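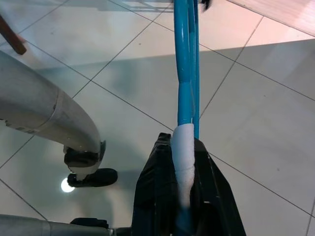
4. How Sellers Describe Wear

4.1 The vocabulary of "good"

The corpus contains 1535 listings for used household goods, all of them posted in February on two classified ad sites, Kallex and Tenlow. Both sites ask the seller to pick a condition from a menu and then to write a description in their own words. The menu choice turned out to be of limited use. Kallex offers "new," "like new," "good" and "fair," and sellers avoid "fair" the way diners avoid the table by the restroom. A bookcase with no back panel was listed as "good." So was a kettle whose description consisted of the words "lid missing."

We therefore set the menu aside and worked from the free text. Two coders marked every phrase that referred to damage, repair, aging or cleaning, and disagreements were settled by discussion, some of it lively. The longest dispute concerned "well loved," which one coder read as a statement about affection and the other as a statement about upholstery. The second reading won, and the first coder has asked that her objection be noted.

Of the full set, 324 listings mentioned a specific flaw and said where on the object it could be found. We call these located flaws. The rest either mentioned no flaw or used what we call weather language: general terms such as "some wear," "normal signs of use" or "has seen a few winters," which tell the buyer that time has passed but leave the details to be discovered in the seller's driveway.

4.2 Located flaws and where they live

Located flaws gather in places that the seller believes do not count. Backs, undersides and the insides of drawers are reported freely and sometimes with enthusiasm. ("Big scratch but it's on the side that goes against the wall!!") Fronts and tops are reported more shyly, often in the last sentence, after the pickup instructions. A tabletop burn in our corpus appears after the name of the nearest bus stop.

This pattern held for tables, shelving, lamps and small appliances. It was weaker for painted metal goods such as cots, garden chairs and clothes racks. Sellers of these items wrote about chips and scuffs wherever they were, perhaps on the theory that a chip in paint is visible from across the street and there is little to gain by being coy. Color names were also more precise in this group. A wooden chair is "brown." A metal one is "duck egg," "petrol" or, in a Tenlow listing from Hrubý, "the blue of our old post office, if you remember it." We do not.

4.3 Wrapping, taping and the question of whose job it was

Additions to an object proved harder to code than damage. By additions we mean felt pads, tape, foam, string, a folded beer mat under one leg, and anything else that sits on an item and may or may not have come with it. Readers who want to try the task for themselves may consider Figure 1. The paint on the tubing is glossy and light blue, and a white padded sleeve covers part of it. Is the sleeve foam, or layers of tape? Is it original, a repair, a comfort, or protection for a journey? We put the same kind of question to 15 experienced buyers, using photographs from the corpus, and they answered with great confidence and in every possible direction.

Figure 1. Light blue painted tubing with a white padded wrapping. The surface under the wrapping cannot be assessed.

Sellers were no more help. The coding manual we inherited from the Bumach study of auction catalogs treats every addition as a repair unless the text says otherwise. Auction houses describe things that way, and they have staff. Private sellers do not think of a foam sleeve as a repair. They think of it as the foam, and after a year or two they stop thinking of it at all. We found 127 listings in which the photographs showed an addition, and in most of these the text passed over it in silence. When it was mentioned, it was usually sold as a bonus: "comes with pads," "already taped for you."

We recoded these listings under a separate heading and left them out of the flaw counts. This is a cautious choice and it lowers our totals. The alternative was to decide, on behalf of strangers, what was underneath.

4.4 Apology and price

We had expected listings with located flaws to be priced lower than those written in weather language. For small appliances they were. For furniture we could find no steady difference, and among lamps the candid sellers asked for slightly more — a result we report with some reluctance, given the number of lamps. One reading is that a seller who names the scratch has looked at the lamp, and a seller who has looked at the lamp has also looked up what lamps cost. Another is that asking prices are largely a record of mood. Neither site shows what the buyer paid, and our data cannot separate the two.

Apologies followed their own logic. "Sorry for the bad light" was common. Sorrow over the object was rare, and we found it mainly in listings for pianos.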